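Workshop notebook – small objects and containers

December 17, 2023

Carried on with the basket and cup work from where Rima left it. Wire mesh basket on the light wood table, cream cup, nothing else out on the top. The idea for this week is still the same: find out which of our containers are worth keeping for the tidying set and which ones go back in the cupboard.

The black mesh basket is the one from the Fothergill order. We have two of them and they are not quite identical. The first sits flat. The second has a slight twist in the base and rocks if you press on a corner, so I have put a strip of masking tape under its rim and we should leave it on the shelf. If anyone picks up a basket and finds tape on it, it is the wrong one.

Notes on the cup. Straight sides, no handle, plain all over. It is lighter than the Janel mugs we used before and it tips when the base catches on the mesh. Setting it straight down is fine. Coming in at an angle, the bottom edge finds a wire and the whole thing leans. Went slower over the last part and had far fewer of these. Hemant thinks a thin felt disc under the cup would cure it. I would like to leave it bare for now, as the people who use baskets at home do not put felt on their cups.

Position in the basket matters more than I had written down last time. With the cup towards one side there is room to get in beside it without touching the mesh. In the middle it is awkward from both directions and I knocked the rim a few times. Vertical corner edges are stiff, the sides between them less so – they give a little and then spring back, which moves the basket on the table.

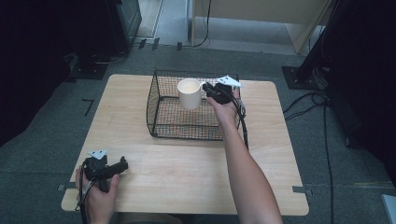

Tried a sheet of the Tralitz non-slip matting under the basket after lunch. It stops the sliding completely, but it changes the height by a few millimetres and the corners of the sheet curl up. Took it out again. If we do want it we should cut it smaller than the base so that it does not show, and weigh it down overnight first.

Table: checked the clamps at the front corners before starting, both tight. The top has picked up a faint ring towards the back, probably from someone's tea. It wiped off mostly with a damp cloth. Please do not use the spray on this surface, it leaves the grain patchy and the top is pale enough to show everything. Floor mark is still down on the carpet and I have left it alone.

Other containers looked at today, for the list:

Ganero tray, shallow. Cup goes in and out easily, almost too easily. Keep for first sessions with new people.
Fabric bin, grey. Sides fold inwards as soon as anything leans on them. Back in the cupboard.
Clear plastic box, no lid. Good size but very hard to see against the table. Maybe, with a coloured liner.
Wire basket. Keep.

Total for the week so far is 395 placements, cup in and cup out counted as one. The plan says 2,000 by the end of the month across all containers, so we are behind, mainly from the two mornings lost to rearranging the room. Hemant's suggestion is to work in blocks of 50 and then change over, and I found that about right for the wrists as well. After the seventh block of anything I get careless, so 7 is the most one person should do in a day. Have written this on the whiteboard.

Rima asked whether we should put more than one item in the basket. Yes, but not until the cup alone is finished. Then cup plus spoon, then cup plus the small bowl. The spoon will go through the mesh handle first if it is dropped upright, I tried it at my desk. Need to find a wider one or lay it flat.

To do:
Take the taped basket down to stores and ask Fothergill for a replacement.
Order two more cream cups, same size. We have one spare and it is chipped.
Cut the matting if Rima still wants it.
Measure the inside of the basket at the base as well as at the rim. My figure in the December sheet is for the rim only.
Cloths are running low.

Left the basket and cup on the side shelf. Rima has the table first thing tomorrow, I am on it from eleven.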